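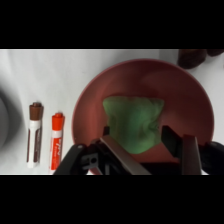
Grallard coil binder review: a school year with it in the writing workshop

I've been putting off writing this one because I wanted to get through a full year of kids' books first, and every time I sat down to type there was another stack on my desk waiting to be punched. But people keep emailing me after the publishing party post to ask what we bind with now, so let's do it.

Quick background for anyone new. I teach writing to third and fourth graders at Flokomska, and we make books. Real ones, with covers and title pages and an "About the Author" that usually mentions a dog. For a long time we did it with a long-arm stapler, and before that with yarn and a hole punch (never again). Then the school bought a Binetti comb binder, the kind with the big plastic teeth, and that was our machine until the handle cracked a couple of Novembers ago. I nursed it along with tape through the spring and then finally put in a request for something new.

What we got is the Grallard, which is a coil binder. It punches a row of little round holes and then you spin a plastic coil through them like a spiral notebook. It cost $444, which went through in one go after our principal, Naveed Abbasi, saw the state of the Binetti. I paid for none of it and Grallard has no idea who I am.

Setup

It comes in one box and it's heavy. Get somebody to help you carry it. The handle is separate and screws on with a little hex key that's taped inside the lid of the box, and I wish I'd known that before I went down the hall to borrow one from the science room. There's a drawer underneath for the punched-out paper dots, and you want to check that it's pushed all the way in before you start. Ours slides out a bit when the table gets bumped. If it isn't in, you get confetti on the rug, in your shoes, and in the guinea pig's cage, where it stayed until the weekend.

The instructions are a folded sheet with drawings and hardly any words. I found them fine for the punching part and useless for the crimping part. I'll get to crimping.

Punching

This is the best thing about it! The old comb machine had rectangular teeth and a stiff handle, and the kids couldn't really work it. They'd hang off it with their whole body weight and the pages would come out crooked. The Grallard handle is long and moves easily as long as you don't overfeed it. We keep to 6 sheets at a time. The sheet of drawings seems to suggest you can do more, and with thin copy paper I've done more, but our kids use the heavier drawing paper for their illustrations and anything with marker or glue on it gets wavy. Six goes through with one clean push from an eight-year-old, so that's our rule and it's written on the wall over the machine.

There's a side guide you set once for the paper size and then lock with a knob. Set it, test it on scrap, and look closely at the holes nearest the top and bottom. If the last hole is half off the edge of the page you've got the guide wrong, and the page will tear there by the end of the week. We lost a very good graphic novel about a haunted bus that way, or at least we lost its first binding. I trimmed it down and redid it and the author was gracious about the whole thing.

You can also switch off single punch pins by pulling them out, so that you can do smaller paper. I love this more than I expected to. Half-sheet books are a wonderful size for reluctant writers, because a page fills up fast and they feel like they're flying. With the Binetti we had to bind everything full size and then cut, and cutting through a plastic comb is as much fun as it sounds.

The coils

OK so here's where opinions split in our building. Joon-young Byun across the hall (fifth grade, does a huge memoir unit, way more organized than me) liked the combs better and still does. His argument is that you can open a comb back up, slip in a forgotten page and close it again. You can't do that with a coil. Well, you can, but you have to snip the crimped end, spin the whole thing out, add the page and spin it back, and the coil is usually a bit mangled afterward. If you have students who revise right up to the last bell, and his do, that's a real cost.

My argument is that combs fall apart in the hands of children. They get stepped on in backpacks. Kids fiddle with the teeth while they read. Every comb-bound book in my classroom library had pages hanging out of the middle by winter. The coil books have been read to pieces and I mean that literally, the covers are soft as cloth, but the pages are still in there. And they fold all the way around, so a kid can hold one in one hand while lying upside down on a beanbag. I don't know how to put a number on that, but the published books get picked up so much more now.

Spinning the coil in is the job everybody wants. You start it by hand through the first few holes and then roll it along with your palm. Some kids get it immediately, some get to the fourth hole and skip one and have to back up. There's an electric roller on the pricier model that does this for you and I'm glad we don't have it. It's quiet, fiddly, satisfying work, and I've had kids who can barely sit through a mini-lesson stand there and do a whole table's worth.

Buy the coils a size bigger than you think. A picture book with glued-in flaps is a lot thicker at the outside edge than at the spine, and a tight coil makes the pages hard to turn.

Crimping

My least favorite part. When the coil is in, you trim both ends and bend them over so it doesn't spin back out. The Grallard comes with a pair of pliers that cut and bend in one squeeze. When it works it's great. The trouble is the angle. Hold the pliers a little wrong and they cut without bending, so you have a short coil and nothing left to bend. I ruined a bunch of coils the first week. A video would have helped a lot. What finally worked for me was laying the book flat, letting the coil stick out a good inch, and holding the pliers so the flat side faces the cover.

I don't let the kids do this. The cut ends are sharp-ish and the pliers will happily take a bite of a finger. So that means every single book comes to me for its last step, and in publishing week it's a line out the door. It's kind of nice, to be honest with you, because I get a moment with every author. It's also kind of a lot when you've got recess duty in four minutes.

Noise, space, mess

It's not loud. There's a crunch when the pins go through and then a clack when the handle comes back up. I can run it at the back of the room during independent writing and get maybe one head turning. The Binetti squealed.

It takes up the whole end of a table and you need clear room in front for the handle to come down. Ours is on the low table by the sink, and I'd put it somewhere else if I had a somewhere else, since wet hands and paper don't mix. Rubber feet on the bottom keep it from walking. You'll want a bin next to it for coils and another for covers, and you'll want to empty the dot drawer before you think it needs it. We save the dots. They've gone into a snowstorm on a book cover, a pretend aquarium, and one birthday card I'm still finding pieces of.

Wear so far

Our box of supplies said 2,000 coils on the side and we're well into it, between my classes and Joon-young's (he grumbles, but he uses it). The punch is as clean as it was on the first day. I did have one jam, from a student who fed in a page with a paper clip still on it. Backing the handle up and wiggling got it out, with one tiny nick on a pin that doesn't seem to matter. The knob on the side guide has gotten a little loose and I now check it every time. The printed ruler along the front is wearing off where everyone slides their paper, so I put clear tape over what's left. I wish I'd done that on day one, so go do that if you just bought one.

I emailed Grallard about a second pair of pliers and got an answer 2 days later from a person who had clearly read my message. They sell them separately. I think there should be two in the box, but fine.

Things I'd change

Better pliers, or a better drawing of how to use them. A latch on the dot drawer. A side guide that clicks into place at the common paper sizes so I don't have to squint at it. And I'd love a handle lock, some way to keep it down when I'm not in the room, because a long shiny handle is a big temptation for someone walking past with a sandwich bag or a ruler or a friend's hat. We've had the hat.

Should you get one?

If you bind a few class books a year, I wouldn't. Use the stapler, or see if your district print shop will do it. If your students are publishing all the time, and you want them doing most of the making themselves, I'd say yes, and I'd say put some of the money aside for coils in a few sizes, because you'll go through the middle one first and then be stuck with a pile of skinny ones like I am. Anyone who needs to add and swap pages a lot (portfolios, science notebooks, that kind of thing) should look hard at a comb machine. Joon-young would like me to say that twice.

A couple of you asked about covers. We use plain white cardstock for the front, so they can draw right on it, and whatever chipboard I've saved from the backs of old notepads for the back. Punch the chipboard by itself, one piece at a time. I'll do a separate post on the title page template, and yes, I'll include the half-size version this time.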